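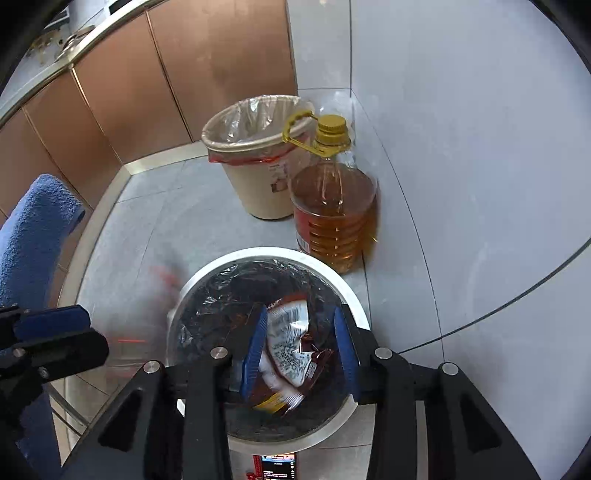
Stistley wrapper set, notes for users

354 demonstrations of putting kitchen rubbish in a bin, collected in April with hand-held grippers. 182 were used for training. Noura Hourani ran the training and Hernán Giraldo checked the labels.

Please read the success score with care. We ran 120 trials on the arm and counted a drop as good if the wrapper left the fingers over the bin opening. That's a generous rule. It says little about grasping, and 25 of the good trials began with the wrapper already held.

We also can't tell whether the policy finds the bin or just repeats a familiar reach. Moving the bin would be a fair test. We haven't done it.

Not tested: wet waste, bins with lids, other kitchens.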